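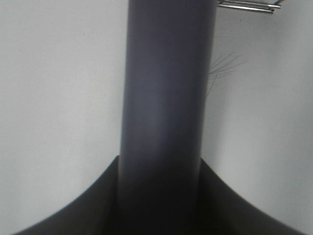
Hsin-yi Chow thinks I should have bought the arm. She said so in the comments under my last post, and I'm pasting the whole thing in so I can't be accused of trimming it: "You spent a winter building something you could have had in a box by the weekend. I love that you did it, but please stop telling beginners it's the sensible way in. It isn't. Most of them will quit at the wiring."

Okay. She's right about the wiring. I nearly quit at the wiring myself, twice, once with a connector in my teeth and a flashlight under my chin. But I still want to argue, because I think "sensible" is doing way too much work in that comment.

So, some background if you're new. I started in February at Cruzado, the shared shop over by the old bus depot, where I rent a shelf and half a bench (the half next to the drill press, sadly). The arm has 6 joints, the gripper is the third version, and the control code is a mess I've named Amach so I can swear at it properly. Log 28 is the one where I finally wrote down which motor was plugged in backward. I won't tell you how many logs came before I looked.

Now, what does the kit buyer get? A working arm, fast. I've used the Vistton kit that lives in the cabinet at Cruzado and it's lovely! It homes itself, it comes with a real manual, and the cables all go in one way. I had it stacking blocks in an evening. Then a joint started twitching, and I had no idea what to do except turn it off and on again, so that's what I did, for an hour.

When my own arm twitches I know where to go. I know because I put the bad crimp there. That's the part I can't get across to people who say I wasted a winter — you're buying the arm either way, and if you build it you also get to know every dumb thing that's wrong with it. Knowing a machine's faults is most of what I'd call owning it.

And grippers! I'd happily let somebody else make my power supply forever, but I think everyone should make one bad gripper. You find out how much your own hand has been doing for you. How hard do you squeeze? Where do you stop? My first version closed like a car door. The second was so polite that it couldn't hold a glue stick.

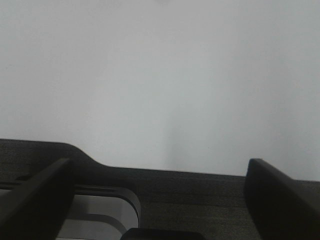
Fingers open, nothing between them.

I'll give Hsin-yi this much, and it's a real concession. The money argument for building is garbage. People on the Nonari forum love to claim they saved a fortune, and then you ask about the spare servos, and the thread goes quiet. I didn't save anything. I bought the same bearing in two wrong sizes.

So here's where I've landed, at least until the next comment. If you want a robot to do a job, buy the kit, and go do the job. If you keep taking the cover off things to see what's under there, build one, badly, somewhere with other people around who'll lend you a crimper. Ask for the good one with the red handles. The other one is how I got into this mess.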